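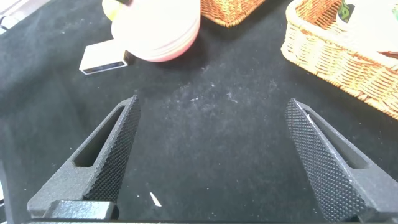

Marnham藏品研究中心各观察室、整理室所铺黑色绒面台布的日常养护办法，经技术保障部修订，自本期通讯刊出之日起在全中心施行。原办法沿用多年，条文简略，对清洁频次、工具选用和更换标准均未作具体规定，各室做法不一，交接时屡有疑问。黑色绒面吸光而柔软，適于承托小件器物，也便于查找脱落的细小残片，但同样的特性使浮尘、棉絮格外显眼：台面中部散着一片浅色粉尘，四处沾有零星绒絮和淡淡的擦痕，另有一小条细长的白色碎屑斜落其上，单凭目视尚难断定是纸还是塑料。处于类似状态的台面，按修订后的办法均应先行检视、再行清洁，碎屑在辨明之前不得随手拂去或吸除。现将修订要点及有关说明刊布如下，请各室负责人组织本室人员阅读，并将本期通讯存入室内工作手册。

一、适用范围

本办法适用于Padilla楼内全部铺设绒面台布的工作台，包括Prarnura观察室、整理室、摄影准备间和借阅查看室的固定台面，也包括临时布展时由库房领用的活动台布。展柜内部的衬布不在此列，仍按陈列部现行规定管理。修复室使用的硅胶垫、玻璃板及吸水衬纸，性质与绒面不同，清洁方法不得相互套用。

外单位人员经批准在本中心使用绒面工作台的，由接待室指派的陪同人员负责执行本办法，台面的检视和清洁不得交由来访者自行完成。陪同人员应在来访者入座之前完成首次检视，并将结果记入当次使用单。

来访者自带台布的，一律不得铺设。确因研究需要使用浅色衬底的，可向技术保障部申请领用灰色或米色台布，领用手续与黑色台布相同。

二、台布规格与来源

中心现用黑色绒面台布由Trovico供货，整幅长度228厘米，厚度2毫米，每平方米重630克。各室台面尺寸不尽相同，裁剪统一由技术保障部办理。此前个别房间曾自行裁剪，边缘未作处理，使用不久即出现脱绒，绒絮进入标本盒后清理颇为费时。今后凡需改动尺寸的，应填写改裁申请，注明台面长宽、边角形状及是否需要垂边，由技术保障部量尺后裁制。

新到货的台布在启用之前，应在库房展开静置，正反两面分别除尘，再以白色棉布干擦，检查是否掉色。棉布上留有明显黑色印迹的，整幅退回，不得以多次擦拭的方式勉强使用。对染料和整理剂有疑问的批次，送材料检测室取样，结果出具之前暂存于待检架。

台布背面须缝有布质标签，写明启用日期、所在房间和登记号。标签一律缝于长边右下角背面，不得使用不干胶纸签。旧台布上尚存的不干胶纸签，请于下次更换时一并处理，残胶由技术保障部清除，各室不要自行使用溶剂。

三、使用前检视

每次使用绒面工作台之前，使用人应先关闭顶灯，将台灯调至低角度，自台面一侧向另一侧缓慢照看。斜光之下，绒面上的棉絮、粉粒和纤维会显出亮边，平光下不易察觉的细小颗粒也较容易辨认。检视应覆盖整个台面，包括台角、接缝和垂边，工作中惯常使用的中央区域尤应细看。

检视所见按以下情形处理。

仅有普通浮尘和棉絮的，按本办法第四部分清洁后即可使用，在使用单“台面”一栏写明“已清洁”。

见有成片浅色粉尘的，先查阅使用单，了解上一次放置的器物类别。上一次放置的是石膏、骨质、壁画残块、粉化陶片或其他易脱粉材料的，应视为可能含有藏品脱落物，通知该件藏品的保管人到场。保管人到场之前，台面覆以洁净硫酸纸，停止使用。

见有片状、条状、块状碎屑的，无论大小和颜色，均应先行提取，再清洁台面。提取使用平头镊子或软毛小笔，置入带盖小盒，盒外写明房间、台号、时间和提取人。外形像纸屑、塑料屑或包装碎片的，亦照此办理。以往有使用人根据颜色判断为包装材料而径行丢弃，事后无法复核，登记簿中只能留作疑项，此类做法今后不再允许。

见有湿痕、油迹、虫体、虫粪或霉点的，立即停止使用该台，不得移动台布，通知技术保障部。发现虫体的，同时通知库房环境监测人员。

检视本身无须耗费很多时间，但不得与器物取放同时进行。器物应在检视和清洁均告完成之后方可上台。几人共用一张工作台的，由当次使用单上列名在前的人员负责检视，其余人员不再重复登记。

四、日常清洁

日常清洁以干式为限，所用工具为软毛刷、低吸力吸尘器和无纺除尘布。各室工具箱内应备齐上述物品，并与清洁地面、柜架的用具分开存放。

清洁时先用软毛刷顺绒面方向轻刷，将浮尘集中于台面一侧，再以吸尘器收集。吸尘器吸口应罩以细网，细网上的收集物在清理之前须再看一遍。刷扫由里向外，不要来回往复，也不要用力下压。绒毛被压倒的部位会在灯光下呈现浅色条痕，容易同擦伤和污渍混淆，给下一位使用人的检视带来不便。遇有此种条痕，用干净软刷逆绒毛方向轻挑，再顺向梳平即可。

中央区域使用频繁，绒毛磨损快于四周，刷扫时手法应更轻。有条件的房间可将台布定期调转方向铺设，使磨损分布较为均匀。调转之后须在标签旁的记录条上写明日期。

粘毛滚筒一律不得用于绒面台布。滚筒残胶附着于绒毛之后，吸附灰尘的速度明显加快，且有转移至器物表面的可能。整理室现存的粘毛滚筒请于本月内交回技术保障部，今后只供工作服除尘使用。

湿布、酒精棉片、织物去污剂和家用喷雾同样不得使用。确有污渍需要湿式处理的，将整幅台布换下，送技术保障部集中清洗。静电除尘掸可以用于台腿和台侧，不用于绒面。

压缩空气罐、吹气球不得对着绒面使用。吹扫会将粉尘扬起，落于邻近台面和敞开的标本盒中。摄影准备间因器材除尘需要保留吹气球，使用时应离开绒面工作台，在专设的除尘位操作。

清洁结束后，使用人以低角度台灯再行照看一遍。首次检视时所见的浮尘和绒絮应已清除，若仍有附着牢固、刷扫不去的浅色痕迹，不必反复处理，在使用单上注明位置即可。

五、使用中的注意事项

绒面工作台上不放置饮品、食物、墨水、印泥和护手霜，此项规定与观察室通则一致。铅笔可以使用，削铅笔须到室外或门侧的废料桶处进行。橡皮碎屑极易嵌入绒毛，凡需擦改的记录，请移至旁侧记录台书写。

纸质标签、封口条、泡棉衬垫和塑料袋在拆开时常有碎屑掉落。拆封工作应在相邻的硬质台面上完成，器物连同内层承托移至绒面台后，再揭开最后一层覆盖物。没有相邻硬质台面的房间，可在绒面上临时铺放托盘，在托盘内拆封，完毕后将托盘连同碎屑一并移走。

从旧包装中取出的器物，包装内残留的碎屑往往与器物脱落物混在一起，两者均应留存，由保管人判断取舍。旧包装材料未经保管人同意不得丢弃。

剪刀、刀片等利器不得在绒面上直接操作。需要裁切的，使用切割垫，切割垫四边应平整，背面不得有凸起。称量用的天平和较重的支架，应在底部加垫平板，使重量分散；久置之后留下压痕的部位，按第四部分所述方法梳理。

工作服以不掉毛的棉质或混纺为宜。羊毛衫、毛绒围巾等容易掉落纤维的衣物，请在更衣柜存放。冬季室内干燥，绒面易带静电，棉絮和轻小碎片会吸附在台面或手套上，取放小件残片时应多加留意。各室加湿设备的设定值由环境监测人员统一掌握，使用人不要自行调节。

中途离开的，器物应加盖或移回盒内，台面不得敞露过夜。午间短时离开而器物状况不宜移动的，在台前放置“请勿移动”标牌，并告知室内值守人员。

六、使用后的整理

使用完毕，先将全部器物归盒、清点、交还，再整理台面。次序不得颠倒。器物尚在台上时进行刷扫，容易将脱落物与浮尘混为一处，也有碰触器物的危险。

归还器物之后，使用人应再次以斜光检视台面。此时所见的任何片状、粒状物均有可能来自刚刚使用的器物，应按第三部分的规定提取，并随器物一并交保管人。保管人确认与藏品无关的，由保管人在使用单上签字后处置；不能确认的，盒装留存，列入待查。

待查小盒集中存放于Prarnura观察室北侧矮柜，由该室负责人管理。待查物的留存期限，原办法规定较短，此次修订改为直至有明确结论为止。柜内空间有限，请各室在提取时选用尺寸合适的小盒，不要以大盒装小屑。

整理完毕的台面覆以防尘罩布。罩布为浅色，两面颜色略有区别，较浅的一面向下。罩布本身也应按期清洗，沾有粉尘的罩布不得翻面继续使用。

七、登记

绒面工作台使用单已重新排印，增加“使用前台面”“使用后台面”两栏，并附台面简图一幅。见有碎屑、粉尘或痕迹的，在简图相应位置标出，用词以所见为准。登记时请写颜色、形状、在台面上的位置，不要写未经证实的来源。例如见到细长的白色碎片，可写“白色细长碎屑，材质未定”，不宜写成“包装纸屑”或“标签残角”。材质经保管人或检测室确认之后，另行补记，原有文字保留，不得涂改。

上一年度各室交回的使用单合计354份。技术保障部在汇总时注意到，填写“正常”二字者占多数，究竟是经过检视确认无异，还是未经检视而循例填写，无从分辨。修订后的使用单不再设“正常”选项，检视后未见异物的，请写“未见异物”，并签署姓名。

使用单按房间装订，每季交技术保障部存档。旧式使用单尚有余存的，可作草稿纸用，不得再作正式登记。电子登记系统中的相应页面正在调整，调整完成之前以纸质使用单为准。

八、更换与报废

台布出现以下情况之一的，应予更换：绒毛脱落露出底布；边缘开线；经集中清洗后仍有可见污渍；有霉斑或虫蛀痕迹；持续掉色；压痕经梳理仍不能恢复且影响器物平稳放置。

仅因颜色发灰或局部发白而申请更换的，由技术保障部派员到场查看。黑色绒面在长期使用之后，中央区域积有细尘，看上去常呈灰雾状，多数经彻底清洁即可恢复。确系绒毛磨损的，列入更换计划。

更换时应将旧台布自四边向中央折叠，使绒面朝内，装袋后移出房间。装袋之前须作最后一次检视。折叠过程中不得抖动。旧台布送至技术保障部后，再次展开查看，确认无遗留物方可清洗或报废。

报废台布不得转作器物包装、盒内衬垫或库房地垫。可以裁为小块，供设备底部防滑之用，裁出的小块须去除原标签，并在报废清单上注明用途和存放处。

备用台布存放于库房平架，卷放，不折叠，外包无酸纸。各室不自行留存备用台布。临时急需的，值守人员可凭使用单先行领取，领用手续于次日补齐。

九、职责

各室负责人负责本室绒面工作台的日常检查和使用单收存。技术保障部负责台布的采购、裁制、集中清洗、更换和报废，并负责工具的配发。保管部负责待查碎屑的辨认和处置意见。涉及材料性质的问题，由材料检测室出具书面意见。

技术保障部由Edgardo Espiritu负责本办法的解释和答疑。各室在执行中遇有条文未能涵盖的情形，请以书面形式提出，写明房间、台号和具体情况，涉及碎屑或痕迹的，附使用单简图副本。口头答复不作为今后处理同类情形的依据。

实习人员和新到岗人员在首次使用绒面工作台之前，应由所在室负责人当面讲解检视和提取的操作，并在其监督下完成一次完整的使用前后检视。讲解情况记入岗位培训表。已参加过旧办法培训的人员不必重新培训，但应阅读本期通讯并在传阅单上签名。

十、修订说明

修订稿在征求意见期间收到各部门书面意见若干，其中采纳和未采纳的主要意见说明如下。

摄影准备间提出，拍摄过程中器物更换频繁，若每件器物使用后均作完整检视，工作进度将受影响。经商议，同一藏品号之下的成组器物，可在全组拍摄完毕后统一检视；不同藏品号的器物之间仍须逐次检视。粉化、起翘、开裂等状况不稳定的器物不适用上述简化办法，每件使用后均须检视。

整理室建议将全部黑色台布改为浅灰色，理由是浅灰台面观感较为整洁，不必频繁刷扫。此项意见未予采纳。浅灰台面上白色、浅黄色颗粒不易看清，观感整洁与台面洁净并非一事。深色碎屑确有可能在黑色绒面上漏看，故修订稿在检视一节中增加了由台面一侧向另一侧逐段照看的要求，同时允许漆器、炭化木材及深色织物的使用人申请领用灰色或米色台布。

借阅查看室提出，来访者在座时反复检视台面，可能使来访者感到不便。修订稿将首次检视安排在来访者入座之前，末次检视安排在器物归还之后，陪同人员可请来访者移步记录台填写离室登记，同时完成检视。陪同人员应以平实的措辞说明此系例行程序。

保管部希望对碎屑提取设定尺寸下限，小于下限的不再留存。此项意见涉及面较广，材料检测室认为不同材料的脱落形态差异较大，不宜以单一尺寸划线。修订稿暂不设下限，由提取人依目视可辨为准，执行一段时间后再行研究。分散的粉尘无法逐粒提取的，以软毛小笔集取少量作为样品，其余按清洁办法处理；若保管人要求全部留存，则从其要求。

另有同事询问，绒面台布可否由更易清洁的泡棉垫替代。技术保障部已请材料检测室就现有泡棉垫的老化和表面残留情况准备意见，意见形成之后将在通讯中另行刊载。在此之前，各室不得以泡棉垫替换现有台布。局部加垫以防器物滚动的做法照旧，所用泡棉须取自材料检测室认可的清单。

十一、施行安排

本办法由中心办公会议于2019年1月31日核定。原办法同时停止使用，各室工作手册中的旧页请抽出，交办公室统一销毁。

新式使用单、带盖小盒、软毛小笔和吸口细网由技术保障部送至各室，签收单请由室负责人本人签署。工具箱内物品如有短缺，签收时一并注明。

各室应在收到新式使用单后，对本室全部绒面工作台作一次基准检视，将台面现有的磨损、浅色痕迹、压痕和接缝位置逐一绘于简图，作为今后比对的底本。基准检视之前不要先行清洁，以便如实记录粉尘和绒絮的分布；绘图完毕后再按第三、第四部分的规定提取碎屑、清扫台面，并于同一张简图的背面补记清洁后的状况。台面上已有来源不明之物的，一律按待查处理，不追究此前的登记责任。

底本一式两份，一份留存本室，一份送技术保障部。台布更换之后，旧底本随旧台布登记号归档，新台布另行绘制。

有关本办法的询问，请送Padilla楼技术保障部收文处。泡棉垫一事暂不受理单独咨询，请留意后续各期通讯。

技术保障部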